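Questions I get about cleaning out a utensil holder

How often do you do yours?
Once a month, usually. In February I skipped it and was sorry! Everything comes out onto the table first, on an old cloth I can throw in the wash afterwards.

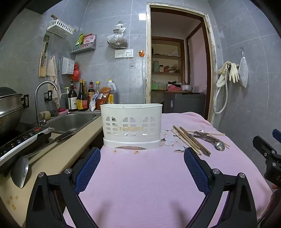 Do you scrub the whole thing or just the tray?
The whole thing, because I'm fussy. Mine sits in a base tray, and I empty that tray first. White plastic shows everything, like the yellowish-brown band across the middle of mine, so I go over it with baking soda and a soft brush (12 minutes of soaking first), then work an old toothbrush into the little lattice openings.

Does everything go back in the same holder?
Nope! I sort as I go.

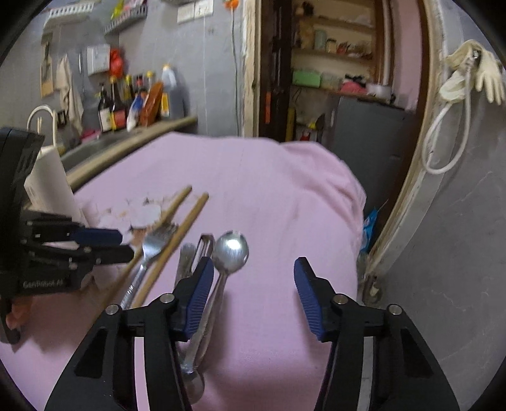 Knives I keep in a drawer, and anything I use daily stays by the sink. I used to split up the gadgets, but now the peeler goes in with the spoons, bowl ends up, so I can grab what I need. Wooden chopsticks wait until last, and I let them air dry for 30 minutes before they go anywhere closed.

Contact: Weronika Krawczyk | © Midura Kitchen Notes | Back to top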